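March, 5 a.m., kitchen

Called off again. The message from Laine Navickas came at ten to five, when I already had my boots on and one arm in the coat they make me wear. "No need to come in, we are waiting on the horse." I have been in this picture for three weeks and the horse has had more calls than I have.

I should write down how it stands, because when it's finished everyone will remember it as a happy shoot. The film is called Stellton, after the town, which is played by the back half of Conneely. I am the town doctor. In the script I got in the fall I had 5 scenes and a death. Now I have 3 scenes and I leave on a train. You'd think surviving would be good news, but the death was the best thing in it. I had a speech about my brother. Laine says the speech has been "absorbed." I asked by whom and she said by the landscape.

Yesterday was the market day, 400 extras promised. I was in the makeup chair at four and came out gray with a mustache, and there were a lot of people in shawls standing in the mud being handed turnips, and it did look like something, I'll give her that. Then Urmas Pētersons wanted to do his own fall from the cart. He is sixty-one. He has told every paper that will pick up the phone that he does his own falls. He fell very nicely the first time, and there was a wristwatch on the man behind him, so he fell again. The second fall had the watch gone but the man too. By the fourth Urmas was getting down off the cart the way my aunt gets out of a bath, and they used the first one, watch and all. They will paint it out, Reet Mets says. Reet says that about everything. She said it about my mustache.

Lunch was soup. I sat with Kulap Chuensuk, who has the part I read for, or what would be my part if the lead were a fifty-four-year-old man and not a nurse of twenty-six. I like her a great deal and would like her more if she ever forgot a line. She asked how I was finding the doctor. I told her I was finding less of him every week. She laughed so hard that wardrobe came over to look at her collar.

Money: Nornier have still not paid for February. It's 2000, less the boots, which I am apparently buying. I rang their office and a young man told me that the payment was in the system. I asked could he see it in there. He said he could see that it had been in there.

Things to do with a free day. Ring Nornier again. Learn the train scene, in which I say "Well, then" and board. I have been trying it different ways since five and the dog has left the room. Answer the Lukenen people about the summer play, where the fee is a joke but they do let you die. Find out if the premiere is really in the fall or if that's only what Urmas tells the papers.

Half past nine. No word on the horse. I did "Well, then" with a pause in the middle and I think there may be something in it. If I put my hat on between the two words I could stretch it to six seconds. They can't absorb a hat.

Noon. Nornier's line rings and rings. Wrote to Lukenen and said yes before I could think about it. Then wrote again to ask how he dies.

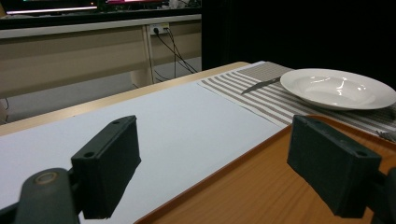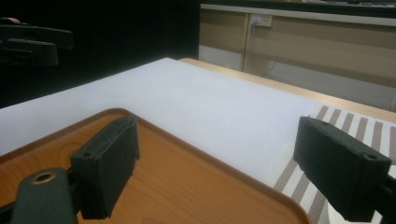
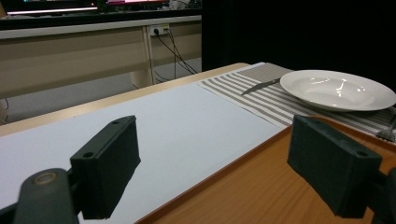 Indrek Rimkutė rang at four to say the horse had arrived and it was the wrong color, so the train scene moves up to tomorrow, and did I know they'd given my "Well, then" to the conductor. He thought I could still nod. He had seen the new pages and the nod was definitely in there, on its own line, and if he were me he would get to the platform early and stand near Kulap, as they'd have to keep her in the shot whatever they did with the rest of us.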